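Das Sofa, die Kissen und der Rest
Eine kleine Galerie aus dem Troken

Seit April gibt es im Troken wieder einen Aufenthaltsraum. Genau genommen gab es ihn vorher auch schon, er hieß nur Lager 2 und enthielt neben Kartons ein Fahrrad, zu dem sich bis zuletzt kein Mensch bekannt hat. Jetzt enthält er ein Sofa. Das ist, gemessen an 14 Monaten Planung, überschaubar, aber es sitzt sich gut.

Das Möbel stammt aus der Auflösung der Pension Ventura, wo es in einem Frühstücksraum gestanden hat, in dem laut Verkäuferin nie jemand gefrühstückt hat. Wir haben 30 Euro bezahlt und eine Stunde lang darüber gestritten, ob es ein Sofa ist oder ein Sessel mit Ambitionen. In der Inventarliste steht nun »Sitzmöbel, gestreift«. Die Streifen waren der eigentliche Streitpunkt. Ich war dafür, Uriel Ocampo war dagegen, und weil er den Transporter fuhr, hätte er beinahe gewonnen.

Zu den Kissen: Senfgelb stand auf dem Zettel, Orange sagte die Verkäuferin, und im Licht der Deckenlampen darf sich jeder etwas aussuchen. Das graue Stück mit dem Muster kam später dazu. Es war für die Sitzfläche gedacht und soll eigentlich glatt liegen. Soll.

Der Boden ist Beton geblieben. Eine Beschichtung hätte laut Angebot der Firma Promstead 4.000 Euro gekostet, ohne Sockelleisten. Wir haben uns das Angebot gerahmt vorgestellt und dann abgeheftet. Die Wände sind weiß, zweimal gestrichen, beim zweiten Mal sogar mit derselben Farbe.

Nachmittags ist in der Ecke am meisten los.
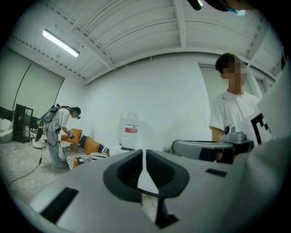 Am Sofa eine in weißem Oberteil, rechts im Raum einer im weißen T-Shirt.

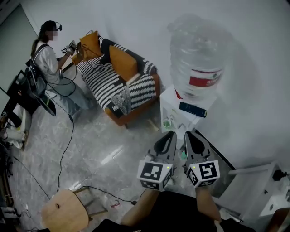

Streifen, Kissen, Beistelltisch mit Wasser. Der runde Hocker vorn links wird beim Sitzen gern übergangen.

Sanne Bosman schrieb uns dazu, sie habe jahrelang mit genau so einem Streifenbezug gelebt und könne nur raten, ihn rechtzeitig abzunehmen und kalt zu waschen, bevor die hellen Streifen den dunklen ähnlich würden. Die Kissen solle man außerdem abends aufschütteln und nebeneinanderstellen, dann sehe am Morgen alles nach Absicht aus. Und ob wir schon einmal über einen größeren Tisch nachgedacht hätten, auf so einem kleinen habe bei ihr nie mehr als eine Flasche und ein schlechtes Gewissen Platz gefunden.

Haben wir, Sanne. Der größere Tisch kommt aus Flivthorpe, Lieferzeit 31 Werktage, wobei dort offenbar nach eigenem Kalender gearbeitet wird. Bis dahin bleibt der kleine weiße. Er war als Nachttisch verkauft worden und trägt sein neues Amt mit Fassung – mehr als eine Kanne und ein paar Kleinigkeiten muten wir ihm nicht zu.

Den Bezug haben wir inzwischen abzunehmen versucht. Er hat einen Reißverschluss, der an der Rückseite beginnt und nach einer Handbreit aufhört, aus Gründen, die vermutlich im Ventura begraben liegen. Uriel schlägt vor, ihn aufzutrennen und neu zu nähen, am liebsten einfarbig. Darüber wird noch zu reden sein.

Für das Aufschütteln der Kissen hängt jetzt eine Liste an der Tür. Eingetragen ist bisher eine Person, und die Handschrift ist meine. Wer noch einen Teppich übrig hat, zwei mal drei Meter oder ein bisschen kleiner, meldet sich bitte im Büro. Gestreift muss er nicht sein.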